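April, 6:40 p.m.

Spent the afternoon on the equipment request. Amrit wants one sheet with totals by tomorrow noon, and the draft is still three sheets with none.

Gripper fingers first. The current set is acceptable on blocks and cups and marginal on thin flat parts. Taletti quotes 30 days for replacement fingers with a narrower tip. Hurkach quotes 80 days but includes the mounting plates, and Taletti does not. Put down 2 pairs from Taletti and will ask the shop whether they can cut the plates here. If they can't, the line changes and so does the schedule.

Cables: one spare set per arm. I left this off last year and regretted it by June.

Ran the number puzzle while waiting for the Pangaribuan sales office to call back. They didn't. 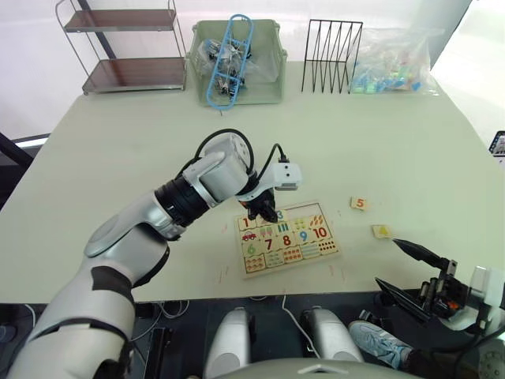 Left gripper over the 3 tile. The 5 and the triangle are still on the table.

The puzzle is a fair argument for the narrow tips. The fingers hide part of the tile they are aimed at, at least from the head view, and the tiles interlock, so there is little side clearance to work with. I wrote that into the justification in two sentences. Amrit will cut it to one.

Considered asking for wrist camera upgrades in the same request. Decided against it. Pikanska's module would need a new bracket and a driver I haven't tested, and I can't defend a number for integration time. Moved it to the fall list with a note to borrow a demo unit first.

Storage is the cheap line. I want small lidded boxes for the tile sets and part kits to replace the bags, which take too long to sort through between tasks. Charged to consumables, so it does not need a second signature.

Open items:
Shop answer on plates.
Shipping from Taletti, not in the quote.
Whether the service contract renews on the old rate. Morin has the paper copy, I have only the email.
Second table. Left in as optional, priced separately.

Total comes in under last year's if the plates are made here, over if they aren't. Will send both versions. Charged the pendant, lights off at 7:15.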